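Wekstead team teaches folding by hand

Demonstrators are working through laundry with hand-held grippers for a robot training project at Wekstead.

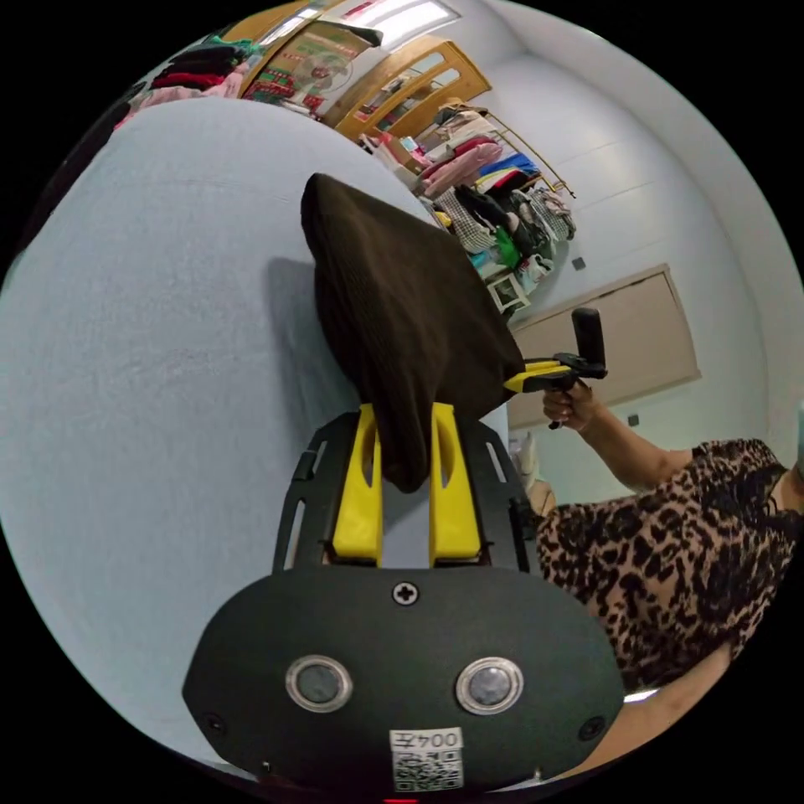
Hema Kurup said knitwear was harder to teach than sheets, as a sweater stretches when it is pulled and the tool's fingers have to close on the right layer. She wants 100 more demonstrations on knits before the team moves on to shirts.

The project, called Gurnard, has recorded 244 folds in private homes since July. Each person gets 15 minutes of practice with the tools before recording starts. Krishnamoorthy Iyer, who leads the work, said the first tests on a two-armed robot will use towels.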